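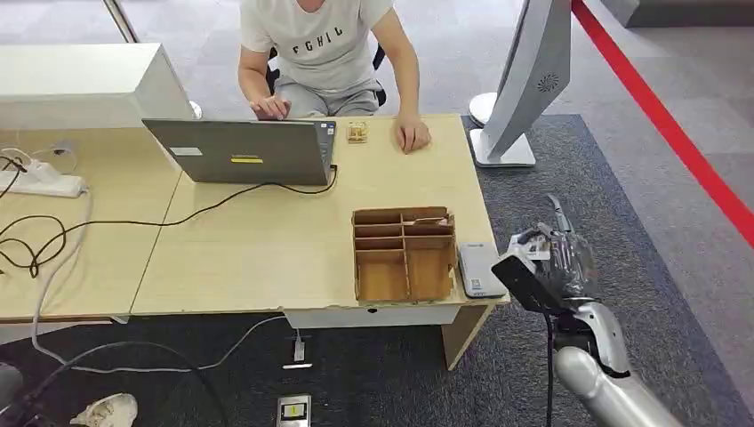 10月、日曜の夜。

公開討論会に行ってきた!すごくよかった。帰りの電車でもずっと頭の中で続きをやっていて、一駅乗り過ごしかけた。忘れないうちに書いておく。

題は「大学は講演者を断っていいのか」。ナルデールの市民会館の小ホールで、午後二時から。この手の題は怒鳴り合いで終わるのを何度か見てきたので、正直そこまで期待していなかった。ところが司会のコーベ・コスターさんが最初に決めた約束がよくて、反論する人はまず相手の主張を自分の言葉で言い直し、相手が「そのとおりです」と認めてから話し始める。これだけで空気がまるで違う!前半など、言い直しが三回続けて「いや、そうは言っていません」と差し戻されて、会場がどっと笑った(差し戻された本人も笑っていた)。

議論の中心は、ボシア大学の学生会が春に決めた講演取り消しの件。署名は取り消しに賛成が1,945、反対が1,654。こんなに割れていたとは知らなかった。私はずっと反対側の気分でいたのだけれど、賛成側の学生さんが「来るなと言いたいのではなく、学生会費から謝礼を出すことに反対した」と話したとき、あっと思った。言論の自由の話と、誰のお金で招くかの話を、私は一緒くたにしていた。そこは分けて考えないといけない。ただ、会場まで貸さないとなるとやっぱり行きすぎだと思う。ここは帰ってきても変わらない。

後半の質疑で、年配の女性が「若い人が怖くて意見を言えないと聞くけれど、私の若いころも言えなかったわよ」と話したのもよかった。昔は自由だった、とつい言いたくなるが、誰にとって自由だったのか。登壇者が二人とも少し黙って、それから丁寧に答えていた。ああいう沈黙はテレビではまず見られない。

私も手を挙げた!断る基準を前もって公開している大学はあるのか、という質問。声が裏返ったし、途中で自分でも何を聞いているのかわからなくなったけれど、コスターさんがうまく整理してくれた。答えは「文章にはなっているが、短すぎて何とでも読める」。もっと聞きたかったところで時間切れ。

帰りに入口の机で、ホークストラの薄い冊子を買った。2,000円。高いと思いつつ、電車で読み始めたら第2章の「招かない自由と追い出す自由」がちょうど今日の話で、線を引きながら夢中で読んだ。この人の文章は反対意見を弱く書かないところが好きだ。

次回はソストーラで、題は「匿名の発言をどこまで守るか」。これも絶対行く。今度は質問を紙に書いていくこと。あと膝掛け。あのホール、足元がとにかく冷える。

冊子の残りは明日の昼休みに。もう寝る。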